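Falcão two-arm training kit: a month with the steamed bun task

Reviewed by Glória Neves

Most robot learning kits are sold on a film of an arm folding a shirt. Falcão sells theirs on lunch. The package is two arms, the Gronance policy code and a set of recorded demonstrations, and the headline task is moving steamed buns from an electric steamer to a plate. I spent August with it, and I have opinions on buns now.

The method is imitation learning with one extra idea. Gronance looks through the head and wrist cameras, predicts a short burst of movement, then has a second, smaller network guess whether the grasp will hold. If the guess is gloomy, the arm backs off and tries again. The older Ekholm method has no such doubts and will carry nothing to the plate with complete confidence.
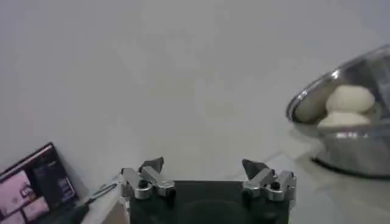

Setting up took me most of a Thursday, largely spent on calibration. The manual is written for someone who has already done it once. After that the supplied policy ran without fuss, and I could start recording demonstrations of my own, which is dull work and oddly hard on the shoulders.

Buns are a good choice of test. They're smooth and pale, they sit down inside a shiny metal rim, and they look much the same from every side. Squeeze too little and you drop one. Squeeze too much and you've invented a flatbread.

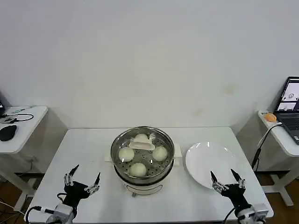 Four buns on the steamer tray, with the plate to the right.

My test set came to 334 attempts at single buns, split evenly between Gronance and Ekholm. Gronance was plainly better on buns near the rim, where Ekholm tended to clip the metal and carry on as if it hadn't. In the middle of the tray I'd call it a draw. The second network also costs time, and there were runs where the arm hovered over a perfectly reasonable bun like a guest unsure if it's polite to take one.

The training data is the real selling point. You get 2729 demonstrations, tidy and sensibly labelled, and they load straight into Illham if that's what your lab uses. I found 2 with the left and right arms swapped in the labels. Falcão fixed them within the week.

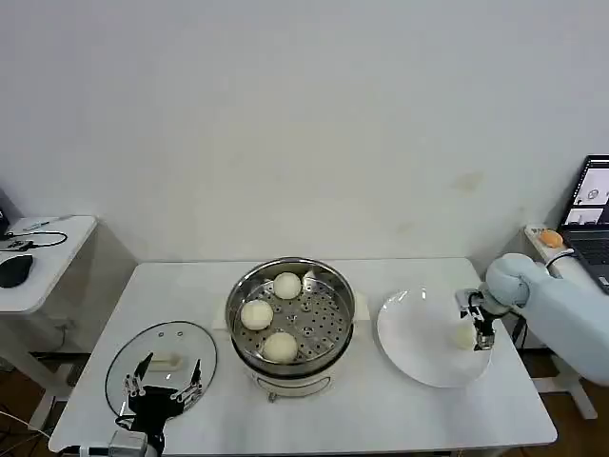
What I'd change

The retry limit is buried in a settings file and set far too high. Turn it down before you do anything else. I'd also like the grasp guesses shown live on the screen, so I could see which buns it was worrying about.

Worth buying if you want to study grasping and can stand the smell of dough. If you just want lunch, use tongs.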